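Musosgate Bedroom Handling Guide, second edition: is it worth the money?

Reviewed Friday, September 3, 2021

I have read a lot of good practice guides for home handling work and most of them could be summed up as "be careful". The Musosgate guide promises more. It has 90 rules, a wall chart and a checklist for each session, and Burnska sells it as everything a small team needs to work with grippers in a lived-in room. I tried it on a plain tidying job: a bed, a basket and a few bits of packaging. 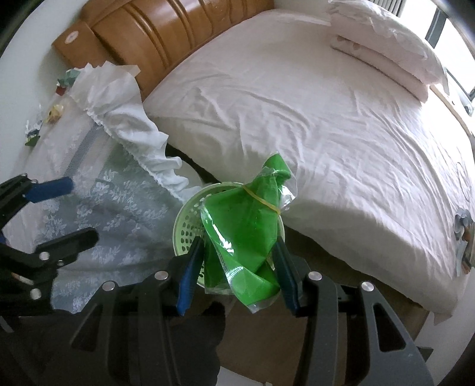
Rule 4 says every item must be given a "hardness class" before anyone closes the jaws on it. Fine for a mug. The guide then puts all bagged goods in one class, and I can't see how that was ever tested. The green bag with the yellow rubber band round its neck is soft stuff in slippery plastic, so where you pinch it matters a good deal more than which class it sits in. We took it near its lower middle. The guide has no view on that. The older Iledel sheet, free and only 2 pages long, at least tells you to keep clear of ties and bands.

The section on clear objects is better. It asks for both pads to meet the item before you lift, and for bottles to be held near the shoulders, which is sensible advice and easy to check by eye. I would still like to know where the claimed "1,000 trial lifts" took place, as no results are printed.

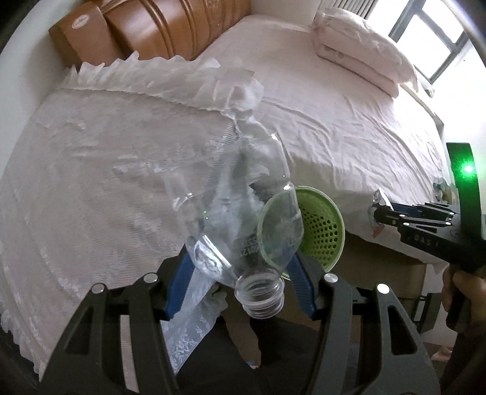

Empty bottle, neck down, a pad on either side near the shoulders.

Rules on people are thin. There is half a page on keeping hands back and next to nothing on feet, loose clothing or two people working over the same bed. Pitkänen's rival guide gives that a whole chapter. Lace and frills get no mention either, and plenty of bedrooms have them.

The checklist is clear and the wall chart is printed large enough to read from across a room. For a team starting from nothing, that may be enough. I'd borrow a copy first, and wait for a third edition before buying.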